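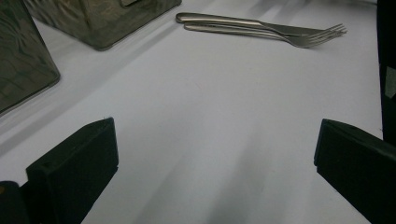 Clamham, April

cundska_kid
So I finally got rid of the big oak table and put a plain white one in the kitchen, and now I'm wondering what people do about dinner. We're a board game household and the Ustden campaign is 39 sessions long! Do you eat first, then play, or just snack all the way through?

Rivas_S
Eat first. We tried snacking through it and ended up with salsa on the map of Arrieta. I sleeve everything now – all 1,361 cards – and it took me most of a month.

potluckpam
You sleeved the whole box?? I did the 108 hero cards and quit. Snacks are half the fun for us, so I put pretzels on a side chair and everybody reaches over. Chips are banned though.

Rivas_S
The event cards get shuffled way more than the heroes do, so I'd say you sleeved the wrong ones. Sorry Pam!

potluckpam
Well, mine still look fine after two years, so I'll live with it.

oldmeeple
I'm with Pam. Sleeved decks slide all over the place and then they don't fit back in the insert. It's a game, let it get a little beat up.

cundska_kid
Ok, going with soup at six and pretzels after. Saturnino, which sleeves did you buy? The cards in my box look a bit narrower than the regular size.

Rivas_S
They are narrower. Measure one before you order, I had to send my first batch back.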